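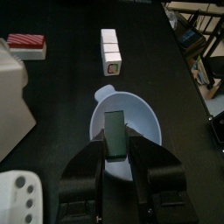 Search this site Enter keywords Go

Newsroom > Community > Press Releases

Vendalcombe Family Kitchen to Double Its Cooking Evenings This February

VENDALCOMBE – The Vendalcombe Family Kitchen is delighted to share that its much-loved cooking evenings will run at 2 sites starting in February, thanks to a generous gift from Zundititz, the family-run grocer that has been feeding this town for longer than most of us can remember.

The evenings bring parents, grandparents and children together to make a simple supper from scratch, and then (the best part, many would say) to sit down and eat it at one long table. Last year 118 families took part, and the waiting list kept on growing right through the fall, so it is a real pleasure to be able to open a second room at the old Sutness school building, just off the main road and close to the bus stop.

"We have had little ones who wouldn't touch a pea go home asking for the soup recipe," said Fatima Shabalala, who has led the program since its first winter. "It makes me so happy to think of more families having that, and I can't wait to get the stoves going over at Sutness!"

Each course lasts four weeks and is free to join, with all ingredients included. Sessions begin at 5:30 p.m. Every family will also take home a copy of the Kitchen's new recipe booklet, put together by Nouhaila Sqalli and printed by Stankevičius in a first run of 1000 copies. It has plenty of soups, a very good flatbread and a baked apple dish that we can warmly recommend.

Families who would like a place can sign up at the front desk of either site or in any Zundititz store.

Filed under: Food & Families, Local Giving, News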